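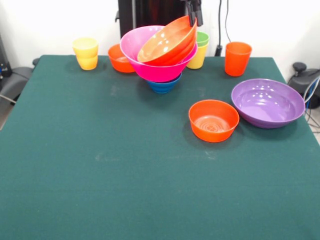

Household Robotics, Unit 3
Handout: Can a machine put the dishes away yet?
Instructor: Pouran Rezaei

Reading for this unit: the Vahidi chapter on grasping, and the Bivdale notes on sorting and stacking. Bring both to lab.

1. What counts as a chore

A chore is a job with a finish line that a person in the home would accept. "Pick up a bowl" is a skill. "Clear the table and stack everything by kind" is a chore. Most results you will read about are skills. When you read a paper, write down which of the two was tested.

2. Why tableware is used so often

Plastic cups and bowls are cheap, light and hard to break. They are still not easy. A bowl has a thin rim that two fingers can pinch, but the bowl may swing or tip once it is lifted. Cups that are nested may come up together. Shiny plastic reflects the lights, and depth cameras often give bad readings there. A bowl leaning on a cup hides part of what is under it, so the machine has to guess the shape.
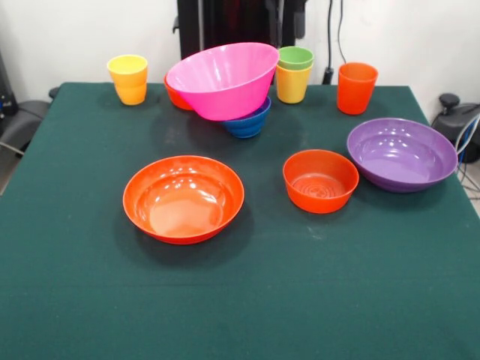

Can a robot stack a set of mixed bowls without help?
Sometimes, if the set is small, the table is clear of other things and the robot has practiced with the same dishes. Change the dishes or the lighting and the success rate usually drops.

3. Worked figures

Use these for problem set 2. The Grinenier group ran 600 stacking attempts. Of these, 119 ended with a dropped or tipped piece, and 37 more were stopped by the operator. Count a stopped run as a failure. Work out the success rate both ways, with the stopped runs as failures and with them left out, and say which one you would report to a buyer.

4. Recovering from mistakes

A person who knocks over a cup picks it up and goes on. For a robot, a cup on its side is a new problem. The rim is now vertical, the grip has to come from another direction, and the cup can roll when touched. 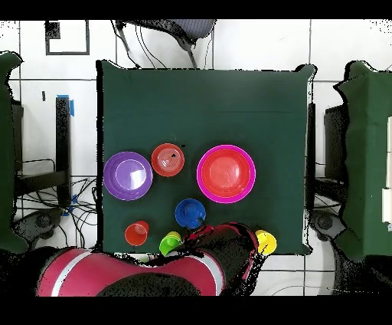
Many systems have no plan for this and either repeat the same failed grip or stop. The Lallanby arm handles it with a separate routine that pushes the cup against another object before closing the fingers. It is slow, but it needs no extra sensor.

For lab: choose one chore from your own kitchen, break it into steps, and mark each step where something could fall over. Hand in one page.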